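Filed under: Bench notes / Faults

Wednesday, March 9, 2022

Right gripper lost tracking again today, twice before lunch and once after. Log says "pose jump" and then carries on as if nothing happened, so anyone reading only the summary page would call it a clean session. I don't believe the summary page. Vidmar's report from December called this same fault "resolved in software." I asked then what had changed and never got a straight answer.

Task was the shirt one: green cloth, both grippers closed on it, basket to the left. Lionel Horrocks thinks the black curtains fixed the stray reflections. Maybe. The tabletop is still glossy enough to show the basket in it, and we have never run this with the top covered.

The jumps came when the right marker plate was tipped well out to the side. Lionel blames the plate angle. I blame the cable, which pulls on the back of the gripper when you reach, but I can't prove it from the log. We may both be wrong. 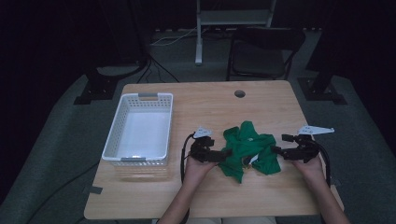 What I checked

Swapped the cables left to right. Fault stayed on the right side for one run, then didn't come back in 10 more. That proves nothing, and I'd ask people not to write it up as a fix.

Jaw force on the right reads 13 percent higher than the left with both open. Should be zero. Flavar says that's within spec - their spec, which they wrote.

Of 167 takes in the Clarnent folder, I don't know how many have the jump in them. The filter only catches big ones. Until somebody looks at the raw poses I would not train on any of it.

Safety

One jump would have sent a live arm sideways fast if we'd been driving the Sturholm from these. We weren't. The speed limit is meant to catch that, but I've never seen it tested with a bad pose, only with a bad button press. No live arm from this rig until it is.

Next: cover the tabletop, tape the plate angle, rerun. One change at a time, please, Lionel.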